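4.2 Surface texture and the sorting of worn goods

Benkirane's claim that sorters "read" a fabric by its surface has been repeated so often that it passes for a finding. We doubt it. In the Lamrani records, 600 items were graded by texture and again by shape, and the two sets of grades agreed far less than the claim requires. Badawi puts the gap down to poor training, but the five most experienced sorters did no better than the rest.
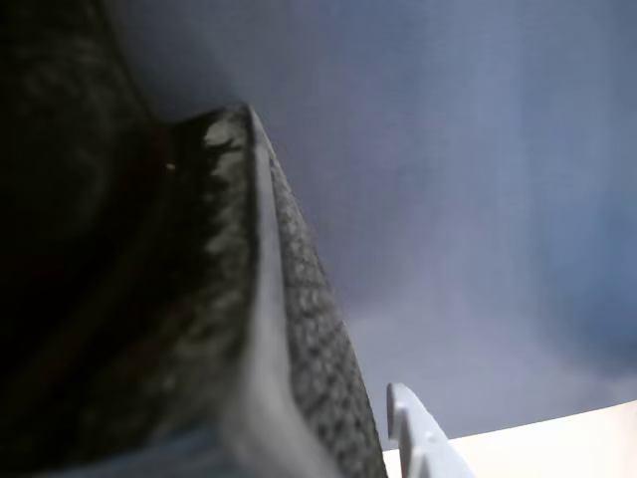 Figure 2. Close view of dark, mesh-like material beside a pale, smooth rim.

Texture grading asks a sorter to name a material before its outline is known. That may work for a folded sheet. It is much weaker for goods that join a soft part to a molded-looking one, as shoes often do. In Figure 2 the knit or mesh-like surface alone would fit several kinds of goods, and it is the light band running beside it that makes a sneaker a fair guess – a guess and no more. A grader who scored only the dark material would have little to go on. The Plistero manual gives texture nine grades and edges none, and we see no evidence in it that this weighting was ever tested. Until it is, we treat texture grades as notes on a surface and leave them out of the item counts in Section 5.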